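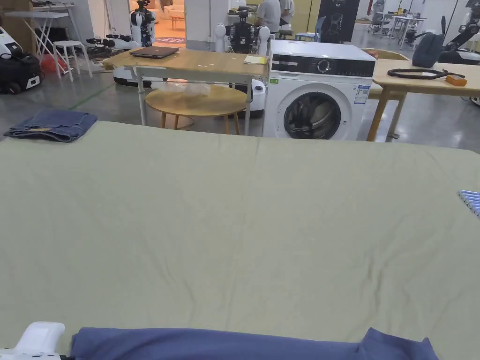
Flatwound strings for the electric bass are selected for an even, muted tone and for low finger noise. The Venasura set has been in use on the Adero bass for 90 days, and this entry records the findings for players considering the same change. Restringing calls for a flat surface and some protection for the finish. A table with a pale green cloth laid over it, a little wrinkled, will serve the purpose well, provided that any loose screws are kept clear of the back of the instrument. The old strings should be slackened one at a time so that the neck is never left entirely without tension.

The set is supplied with a choice of low E string, either 100 or 103. The heavier string was fitted first. It sounded firm and full below the fifth fret, but it sat high in the nut slot and the open note had a slight buzz. The lighter string seated correctly without filing and was retained.
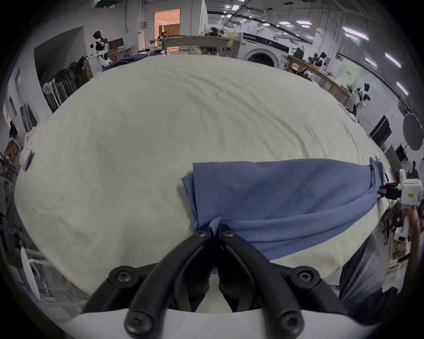 **Ostap Semeniuk** | Posted 01/03/2020 | Filed under: Bass, Strings

## Tension and Setup

Flatwounds generally carry more tension than roundwounds of the same gauge. On the Adero, the neck took on additional relief overnight, and a small adjustment of the truss rod was required. Intonation was then set at the twelfth fret. Players are advised to leave the instrument at pitch for at least 30 minutes before measuring anything, and to check again the following day.

The treble response was bright during the first two weeks - brighter than expected from this type of string - and then settled. At rehearsals in the Urkley hall, where the low end tends to spread, the notes held their shape and the kick drum was easier to hear.
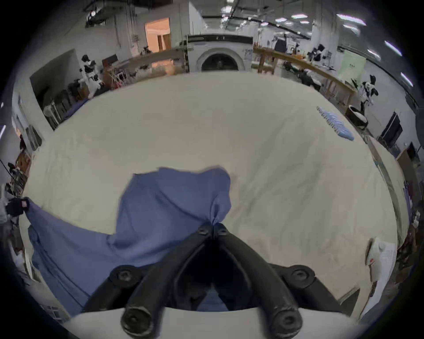 Kovalchuk disagrees on the matter of gauge, and wrote in October that the 103 is the better string for anyone who plays with a pick, as the lighter one "goes soft under a hard attack" and the nut can be widened by any competent repair shop. The point is accepted for pick players. The observations in this entry concern fingerstyle playing only.

## Electronics

The Adero has an active preamp powered by a single 9-volt battery. A weak battery produces a thin, slightly distorted sound that is easily blamed on new strings, so a fresh one was installed before any comparison was made. The cable should be unplugged from the output jack after playing, as the preamp draws current whenever it is connected.

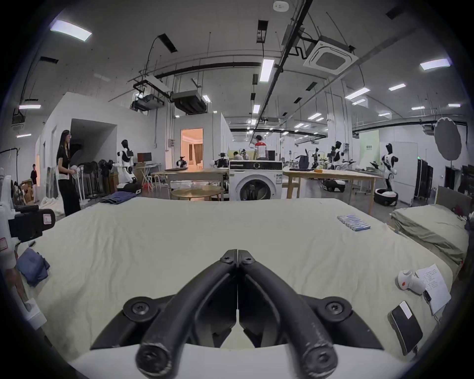 *Blue and white batteries, side by side on a card.*

The tone control was left fully open for all listening. With the control rolled back halfway, the difference between the two E strings was too small to identify with confidence. A further entry will cover the tapewound set, which has been ordered in medium scale by mistake and must be exchanged.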